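3.2 Table shape and the placing of small vessels

The second part of the study dealt with how seated adults arrange and rearrange small vessels on a shared table at home. Earlier household work by Mondal treated the tabletop as a uniform plane on which any free spot was as good as any other. Our diaries from Umarstead did not support this. Participants used a narrow band of the surface, close to the body and on the side of the preferred hand, and left most of the remaining area alone unless another person was seated there.

Sixty-seven households kept a diary for two weeks in April. Each entry recorded the table in use, the vessels on it at the start and end of the sitting, and any vessel moved in between. Entries shorter than 8 minutes were discarded. Vessels were sorted by form into upright (cups, beakers, cans, jars) and open (bowls, dishes, saucers). Plates were coded separately and are taken up in Section 4, together with serving boards.

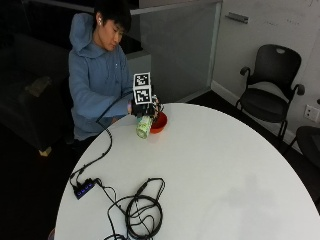
Figure 2. Upright and open vessels at a round table, seated handling.

Round tables gave the least regular results. With no corner to work from, participants tended to set the reach zone by the position of the forearm, and the zone shifted whenever the chair was turned. Pairs made up of one upright and one open vessel were kept close together, the upright one usually being the one handled. The arrangement in Figure 2 is of this type: the green-and-white container is in the hand, slightly tilted, and the small red bowl rests close by, a little behind it. We coded such cases as 'paired, upright active'. The reverse case, with the bowl handled and the upright vessel at rest, was less common at round tables than at square ones.

Tilt proved harder to code than position. A vessel may be tilted to pour, to inspect the contents, or simply as a result of the grip, and a single view does not separate these. We therefore recorded tilt as present or absent and attached no purpose to it. Departures from upright were not graded, except that a vessel lying fully on its side was entered as 90 degrees and treated as stored or fallen.

Surface finish was noted for every table but did not enter the model. Several participants with glossy tops wrote that they lifted vessels where they would have slid them on bare wood — a remark also found in the Sarnolov interviews, although there it concerned trays. The diary form had no field for lifting as against sliding, so the point rests on free comments only. A revised form with this field was tried at Mekirura and is reproduced in Appendix B.

Open vessels were moved less often than upright ones at all table shapes. Where a bowl was moved, it was generally to make room for a forearm or a second plate, and it was seldom returned to its first position before the end of the sitting.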